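gurkivent-tableware / README

Hi! I look after this folder for the canteen crew at Forkum, so if something's out of date, blame me. It holds 665 short recordings of arms handling bowls and plates, plus the notes our dish room staff wrote while they were getting used to working next to one.

I used to be on the tray line myself (two years, mostly mornings), and stacking was the part that got my wrists. Now the arm takes a share of the bowls and we do more checking, more sorting, and a lot more talking to the people out front. Some of us like that better. A couple of us really miss the quiet!
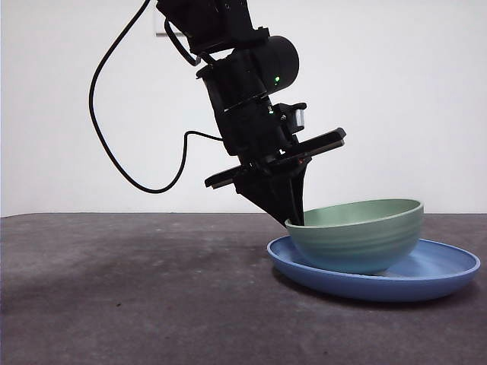

Did anyone lose hours over it? Hours stayed the same, but the early shift got shuffled and two people moved to prep, one of them not too happily.

The notes are in `notes/`, one text file per shift, typos and all. Please don't clean them up. Recordings are in `clips/`, sorted by dish: bowl, plate, or bowl on plate. Almost 100 of them have no label yet, and I get through a few each Monday after lunch. If you use the Salian loader, set the batch size to 9 or it chokes on my laptop.

Found a wrong label? Open an issue and tell me the clip name.

Filed under: Workplace Automation, Food Service

Recent items
- adar-tray-sorting
- salian-loader
- forkum-shift-survey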